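6. Armrests and final checks

Your Willeck chair has two armrests, and both need checking before anyone important sits down.

6.1 Put the chair on carpet or an old blanket.

6.2 Take the right armrest pad in both hands, one flat on top and one round the side. 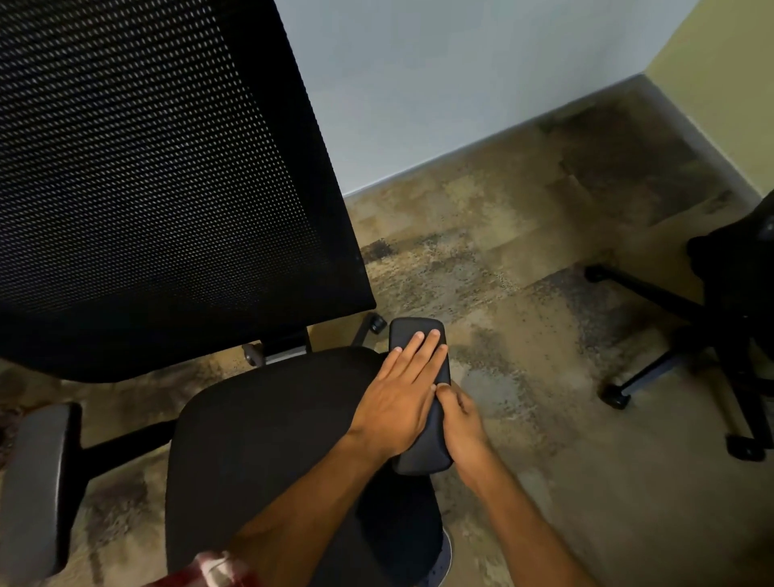
Fig. 11. Right armrest pad, two-handed hold.

6.3 Rock the pad gently. A little give is normal. If it comes away in your hand, go back to step 5 and tighten the bolts you were saving for later.

6.4 Do the same on the left.

CAUTION: Do not lift the chair by the armrests. It will let you, once.
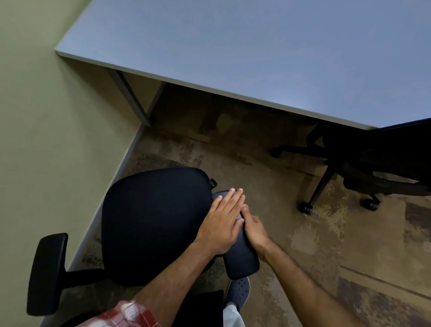
6.5 Sit down, lean back and roll up to the desk. If the armrests meet the front edge before you do, lower the seat.

Note: Replacement pads are part 348 and come in pairs, even if you have only ruined one. Write to Kadir Başaran in Spares and quote the number under the seat.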